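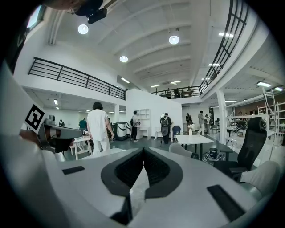
The ceiling and both upper walkways

Lighting under a curved ceiling - what would you do?
Posted by Imani Nzioka

We've taken on a unit with a white arched ceiling, ribs all the way along, and a mezzanine on the left with a black metal railing. There's another walkway up on the right. Three round pendants hang from the arch and then there are fluorescent fittings all over the place, including under the mezzanines. I love the pendants! The rest looks a bit of a jumble to me (panels here, strips there) and I'd like it to match. Can I swap the lot for one kind, or will it go gloomy under the walkways? Budget is tight and I'd like it sorted by June.

Vicente Godoy
Don't touch the ones under the mezzanine until you've lived with them for a bit. Daylight from a narrow window like yours won't get far under there. I had almost the same muddle in my old workshop and changed the strips for LED panels one bay at a time - 47 quid each, plus the electrician. Go for the same colour temperature throughout and you'll stop noticing the different shapes. Keep the pendants, obviously.

Celeste Riquelme
Following, we have the same problem

Soledad Saavedra
Ask whoever does the work how they'll reach the arch. Our tower hire was 209 for the week and I hadn't planned for it at all, so do every high job in one go, bulbs and dusting included.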